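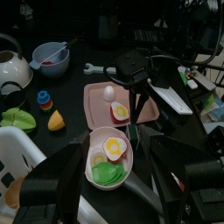

Toy eggs and greens in a play frying pan.

Home | Stories | Food & Family | Archive

The woman who runs the Saturday-free breakfast club in Huston cooks eggs for a living and still goes home and makes one for supper. "Fried, with spinach under it," she told me over the counter at Yip, her tiny diner by the Prostgate bus stop. "I could eat that every night of my life!"

She started with 2 pans and a borrowed burner. On a busy morning in November she now gets through 500 eggs, and she talks about each one as if it were the first (I was grinning the whole time). Her trick is low heat and a lid. "People rush the white. Give it a minute, put the lid on, go butter your toast."

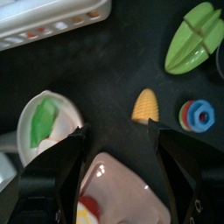
A pink plate on a dark table.

What about the greens? She buys them from Winisus, a farm just up the road, and drops them in still dripping from the sink. "They cook in their own steam. Salt at the end, never the start."

Her kids' cooking hour is next, at four in the afternoon, and the little ones get to crack their own. "You get shell in everything," she said, laughing. "We pick it out and carry on."

Filed under: Breakfast, Local Eats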